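Minutes of the June meeting, Billey Community Garden

Present: Els Jacobs (chair), Mechthild Aigner, Kevser Özkan, Detlef Kasten, Lutz Schwerdtfeger (minutes), plus a good turnout of plot holders
Apologies: the Heitmann family

Started at 7 p.m.

1. Minutes of the last meeting

Accepted with one correction. The currant cuttings came from Mechthild's sister, not from Mechthild. Mechthild would like it known that her own currants are doing fine too.

2. Seedling sale

What a sale! We took 2399 in total, which is the best we have ever done, and the tomatoes were gone before lunch. Detlef had potted up 400 tomato seedlings over the spring and not a single one came home with him. The yellow cherry type went first, then the paste tomatoes, and after that people were asking for anything with a leaf on it. Squash sold slowly until Kevser put out a tray of her pickles with a card saying which plants they came from, and then squash and cucumbers both took off.

Things to do differently next time: more basil, fewer leeks, and bigger labels. Several people went home with a pepper and no idea whether it was hot or sweet. Els has already had two phone calls. If anyone else calls, the red sticks were hot and the plain sticks were sweet.

We agreed to keep 2000 of the takings for the new water line and put the rest toward seed and potting mix for next spring. All in favor.

3. Water line

Lutz reported on the plan to bring water to the far row of plots. At the moment those gardeners carry every drop from the tap by the gate, and in a dry week that is a lot of walking. The line would run along the hedge and end in two taps, one by the compost bays and one at the corner by the plum tree.

Detlef asked whether the trench could go on the other side of the path so it stays clear of the hedge roots. Lutz had wondered the same thing and paced it out last week. It adds a few yards of pipe and saves a great deal of swearing with the spade. Everyone liked this version better, so that is the one we will price. Lutz will ask Tellus for a quote on pipe and fittings and bring it to the next meeting.

Digging will wait until the early potatoes are out, as the trench crosses the end of two plots. Both plot holders are happy with this.

4. Compost

The middle bay is ready and it is gorgeous stuff, dark and crumbly and full of worms. Help yourselves, two barrows per plot to begin with so the far row gets a fair share. Mechthild has the sieve in her shed if you want it finer for seed trays. 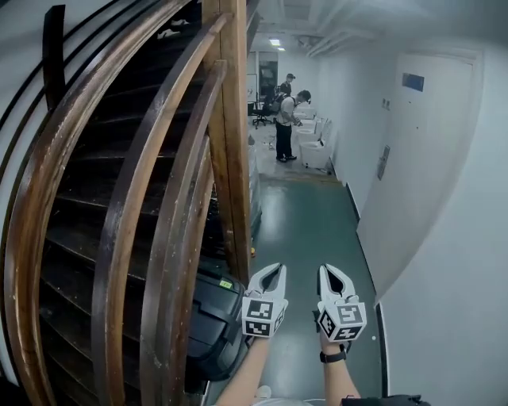

The left bay is still too wet. We have had a lot of grass clippings going in all at once, and they mat down into a green slab. Please mix them with something dry, such as torn cardboard or last year's leaves. There are nine bags of leaves stacked behind the bay, so there is no shortage. Kevser offered to turn the whole heap on the next dry morning and will take any help she can get. Bring your own fork.

No bindweed roots in any of the bays, please. They go in the lidded barrel of water and stay there until they are soup.

5. Beans, and the Ernunia trial

Mechthild gave an update on the Ernunia climbing bean, which six plots are growing this year alongside their usual kinds. Hers are already at the top of the poles and in flower. Detlef's were eaten by slugs and he has sown again. Els planted hers later and in more shade, and they are up to her knee, with good dark leaves.

We talked for quite a while about slugs (longer than the agenda allowed, but it was a good discussion). Boards laid between the rows and turned over each morning have worked well on three plots. Sheep's wool worked for Kevser until the blackbirds took it for nests. Starting the beans in pots and planting them out once they have two pairs of true leaves seems to make the most difference, and most of us plan to do that next year.

Everyone in the trial is asked to leave the pods on one plant to dry for seed. Please tie a bit of string around it now, so you don't pick it by mistake in August!

6. Plots and waiting list

Plot 14 has been given up and goes to the next name on the list. It has a good rhubarb patch and a very bad patch of couch grass. A few of us will meet there at 9 one morning to clear the worst of it before the new people start. Els will send the day around.

The Heitmanns have asked to put up a small cold frame against their shed. Agreed.

7. Any other business

Detlef has far too many strawberry runners and will pot them up for anyone who wants them. Leave your name on the list inside the shed door.

The good loppers are missing from their hook. Please look in your sheds.

Kevser suggested an open evening when the sweet peas and dahlias are out together, with food from the plots. Lots of enthusiasm for this. Mechthild promised bean salad, Lutz will bring the long tables, and Kevser will draw up a list for everything else.

Closed at 8:40 p.m. Next meeting in July, same place, quote for the water line first on the agenda.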